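So I haven't posted since before spring break, and there's a reason, which is that I joined a team. Our robotics club at Arnstead is entering the two-arm event in April, the one where you pack groceries, and Dzintra Mets talked me into it over fries. I said I'd do "a little wiring." I now know the price of servo horns by heart.

We're calling the robot Raju. It's technically two robots, but we only had one name everybody could stand. Each arm gets driven by its own person when we record practice runs, so there's a lot of "are you going for the purple one or am I?" and then both of us going for the purple one. Murray Hinds, our coach, makes us talk out loud the whole time like air traffic control. I thought it was silly for a week and now I do it at home when I'm unloading the dishwasher with my sister.

The goal for the club is 100 good recorded runs before we train anything, and as of tonight we have 65. A run only counts if you'd be okay showing it to somebody, and Murray is picky! Shopping bags are so much worse than boxes, by the way. Bump one with a wrist and it scoots, and paper handles are always right where you want to put a gripper.
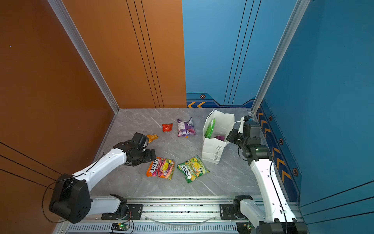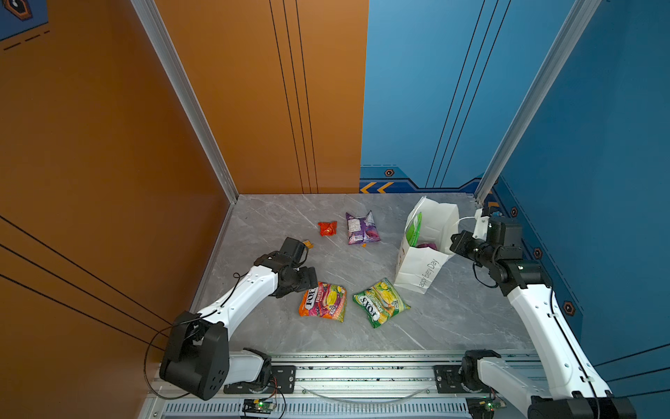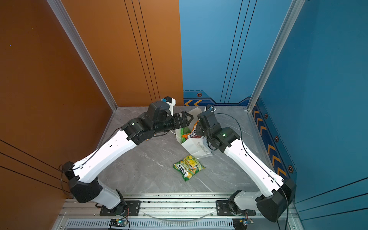

Snack packing practice with both arms, Fox's candy and the white paper bag.

My side is the right arm, mostly. I like it over there, even if I've gotten very good at poking the bag by accident. Dzintra is way smoother than me on the left and she also doesn't talk to the robot, whereas I say "come on, buddy" on pretty much every grab (it's on the recordings, sorry team).

Still on the list: tidier cables, a spare gripper, and somebody has to write the 2-page team report that I keep pretending I forgot about. Practice again 21st March after school if any of you Arnstead people want to come try driving. Bring snacks, the sealed kind.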